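Havosora site notes: what changes on the pitches this July

The lower field at Havosora has been rewired over the winter closure, and the new supply is live on all pitches. Guests who have stayed before should read the following before arrival, as the hook-up procedure and the water points have both changed.

Electric hook-up

Each pitch post now carries its own breaker, rated at 10 amps. The old arrangement, in which several pitches shared one breaker in the wash house, has been removed. If your supply trips, switch off whatever was last turned on, lift the gray cover on your own post and push the lever fully down, then up. A lever left in the middle position has not reset. If it trips again with everything in the van or tent switched off, leave it alone and come to the office.

A 10 amp post will run a fridge, lights, chargers and a small heater together. It will not run a kettle and a full-size heater at the same time. Low-wattage travel kettles can be borrowed from the office against a deposit, returned in full when the kettle comes back.

Cables must be fully unwound from the drum before use. A coiled cable heats up under load, and the warden, Oldřich Vondráček, will ask you to unwind it if he finds one coiled on his evening round. Cables may cross the grass but not the gravel track.

Water and waste

The tap by the orchard gate has been taken out of use. Its replacement stands on the Brandão side of the field, next to the hedge, and has a threaded outlet for filling hoses. Please do not leave hoses attached. The outlet is fitted with a check valve, and the valve drips if a hose is left hanging from it under pressure.

Gray water goes to the drain behind the wash house. Chemical toilets are emptied only at the marked point on the north wall. The rinse tap there is not drinking water. Blue and green fluids are both accepted; the tank is emptied by contract every Friday morning, and the point is closed between 8 and 9 a.m. while the truck is on site.

Cabins and bedding

The cabins on the Madden path are let with mattresses, pillows and one blanket per bed. Sheets and towels are not included. They can be booked in advance with the pitch or cabin, or brought from home. Bedding sets requested on the day depend on what is left in the store. At checkout, strip the beds, fold the blanket and leave it on the mattress. Cabin keys go in the box at the office door by 10 a.m. 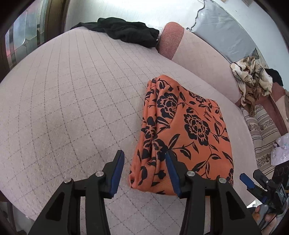
Arrival and vehicles

Check-in opens at 2 p.m. The barrier is now controlled by the Skenier plate reader, so the registration given on your booking must match the vehicle you bring. If you change cars, email the office before you leave home. Vans towing a trailer should stop with the front wheels on the painted line; further back, the reader does not pick up the plate and the barrier stays down.

The speed limit on the track is walking pace. One vehicle is allowed per pitch. Second vehicles park in the upper lot, which is 200 meters from the field and lit until midnight.

Booking

Edileuza Mendonça is handling cabin and pitch changes for the rest of the season. Pitch moves can be made free of charge up to the day before arrival if a pitch of the same type is open. Quote your booking number in the subject line of any email. The office phone is answered in the mornings and again after check-in opens.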